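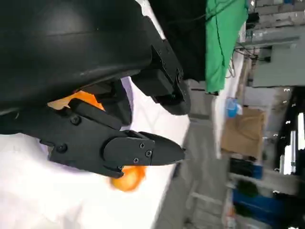 **Figure 3.** Upper and lower gripper fingers, both black; the lower one tapers to a point.

### 4.2 Spending on nursery items before and after birth

Parents in the Grindard panel were asked to keep receipts for anything bought for the baby, starting in the last trimester and ending when the child was six months old. Of the 220 families who signed up, 195 returned enough receipts to be included. Gifts were logged on a separate sheet and are treated in Section 4.3.

Most of the large purchases came before the birth. Car seats, cribs and strollers made up the bulk of early spending, and few families bought any of these a second time. Smaller items followed a different pattern. Bottles, swaddles and pacifiers were bought in small lots, often late in the evening, and the brand changed from one receipt to the next. Several parents wrote in the margin that the baby had refused the first kind they tried.

Families with an older child spent less on furniture but nearly the same on clothing. This was a surprise to us. Bautista's earlier work with the Flondley parents' group found that hand-me-downs cut clothing costs sharply, but her families lived closer to relatives than ours do. Season may also matter - a child born in July cannot wear much of what a winter baby left behind.

We set a cutoff of 60 dollars between small and large items. Magaña used a lower cutoff and placed baby carriers with the large items, so his totals and ours should be compared with care. Travel systems sold as a set were entered as one purchase, even when the seat and stroller were listed on separate lines.

Store registries were used by more than half of the families. Those who registered at Bretine tended to finish the list themselves with the completion discount, while those at Mac Mathúna more often left items unbought. We did not ask why. Secondhand purchases are likely undercounted, as many were paid in cash and had no receipt.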